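Budgeting for a second pair of hands: spares, service and what to ask the supplier
Equipment and purchasing > Manipulators

tshehu
Posted 09:14

We run a two-arm bench setup for handling trials and have been told to put in a capital request by March. The choice is between a second pair of multi-fingered hands, same make as we have, or a pair of parallel grippers plus a tool changer. The arms stay as they are.

Vendel have quoted 3,094 per hand, excluding VAT, wrist adaptor included. Ackroyd have quoted for the grippers but left the changer off, so I can't compare the two yet. Does anyone have real running costs for fingered hands after the first year? The Vendel sheet gives a service interval and no price for the service.

Tanko Shehu

istockdale
Posted 09:41

Get the service price in writing before anything else. Ours at Seltadton were cheap to buy and dear to keep. The finger pads wear, the tendons stretch, and the turnaround was 7 weeks because the unit had to go back to the maker. Budget for a spare hand on the shelf or budget for the bench standing idle. There's no third line you can put in the spreadsheet that gets round it.

What are you handling, and over what range of widths?

tshehu
Posted 10:03

Mixed household goods. Crockery, fruit and veg, small boxes. Nothing over a kilo. Shapes vary a lot and the list changes each month.

a_quintela
Posted 10:20

For under a kilo I would buy the grippers. Two moving parts, pads you can cut yourself from sheet, and the fault finding takes a morning. People pay for five fingers and then use them as a clamp. Look through your own logs and see how many grasps need more than two points of contact. When we did that exercise the answer was awkward for whoever had signed off the hands.

m_idahosa
Posted 10:58

I disagree with Aníbal on this, at least for ribbed or round items. Flat jaws on a round object give you two small patches and a tendency to roll. You can fit shaped pads, but then you are changing pads between objects, and the tool changer goes from optional to required. Price the changer, the pad sets and the operator time together. On our last bid that total came out above the hands.

Cable routing also needs a line of its own. If the hand cable runs outside the forearm it will catch or fatigue sooner or later, and a replacement lead from the maker is never the price of a lead.

a_quintela
Posted 11:15

Fair on the cable. I still think shaped pads are overstated as a cost. We print ours.

istockdale
Posted 11:22

Printed pads are fine until someone asks for a food-contact certificate.

tshehu
Posted 12:36

Thanks, all. Logs checked, and Aníbal has a point for the boxes and most of the crockery. Round produce is where he and I part company. The mini pumpkins are a good test piece: squat, deep ribs, and a different width depending on which way they are turned. The current hand takes them with the upper fingers over the top and support from beneath, at a low grip force. 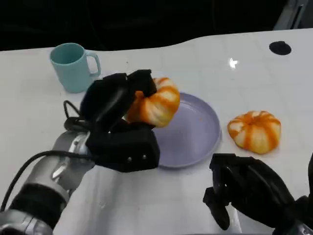 I want to keep that type of grasp available on at least one side. So the request may become one fingered hand as a shelf spare and one gripper for the boxed goods, both on the same wrist pattern. Has anyone run a mixed pair for any length of time? I am mainly concerned about the controller licence, which Vendel charge per end effector type.

t_meireles
Posted 13:05

We have run mixed for 2 years. The hardware is no trouble. The licence is per type and per controller, so ask for both figures. Payload and tool offset have to be set separately for each side, and somebody will load the wrong file after a swap. Allow 40 hours for commissioning and put it in as labour, or it will come out of your trials time.

Also check whether the Fundus scheme will pay for spares. When we applied, spares counted as consumables and were struck out. We resubmitted with the spare hand listed as part of the system and it went through.

m_idahosa
Posted 13:17

Seconded on the Fundus wording. Put the second lead in the same line as the hand.

a_quintela
Posted 13:44

One of each is reasonable. I would still get the changer quote from Ackroyd, if only so that it's on file when the reviewer asks.

tshehu
Posted 14:10

Requested. I have also asked Vendel for the service price, the turnaround, the licence per type and per controller, and the cost of one hand lead. Will post the numbers when they reply.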